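Writing at the Kitchen Table: Tips for Keeping a Draft Going at Home

Set a word target you can reach before the house wakes up. 400 words is plenty. If you get to 1,000, stop there and leave a note about what comes next.

Keep the manuscript on one tray or in one box, so it can be moved at dinnertime and put back in the same order. Number the pages by hand if your printer won't do it.

Use a kitchen timer instead of your phone. Put the phone in another room.

Index cards work better than sticky notes near a stove – steam lifts the glue. Tape the cards inside a cabinet door, one per chapter.
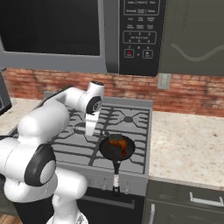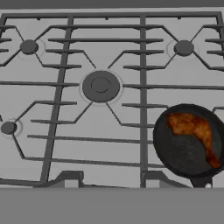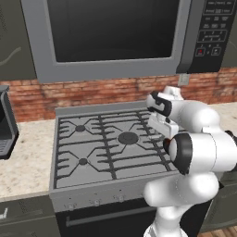

Kitchen range and microwave

Read dialogue out loud while you wash dishes. Lines that are hard to say usually need cutting.

Print a full copy once per draft. Mahnaz Salehi's second Fendville novel ran to 728 pages in manuscript, and she kept it in 2 roasting pans with lids. Any lidded box will do, as long as the paper lies flat.

Coffee on a page: blot it, don't rub. Dry the sheet between paper towels under a heavy book, then copy out any lost lines the same day.

Back up your files before you start cooking. Mail a copy to yourself and keep another on a drive in a drawer – not the one with the batteries.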